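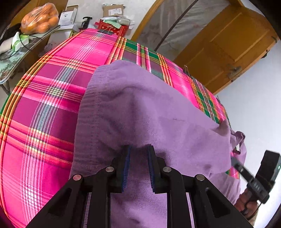
Our robotics club picked bed-making for the spring project because everybody in it hates making beds. Maxence Renaud, who runs the club and irons his T-shirts, asked for 700 recorded tries by the end of March. We turned in 707, and the last seven were because no one was keeping track. You work with one gripper in each hand and do the chore yourself, slowly, so that a robot can learn it later and presumably also hate it. Fleece turned out to be a good teacher. The lilac blanket gives the fingers plenty to pinch, and then a corner slides over the side of the bed and you have to send the other gripper after it. Against pink plaid, at least, you never lose sight of it.

Club notes, for anyone joining in the fall:

Our two grippers are named Lunde and Gratau. Lunde is the good one. Arguments about who gets Lunde should be settled before recording starts.

A try counts if the blanket ends up flat. "Flat" was debated for most of February and is now defined on page two of the handbook, under "Flat."

Pinch close to the fold, lift, then move. New members like to drag. Dragging takes the sheet along, and then you are making two beds.

Next year's project is socks. Sign-up is open, and so far the list is Maxence.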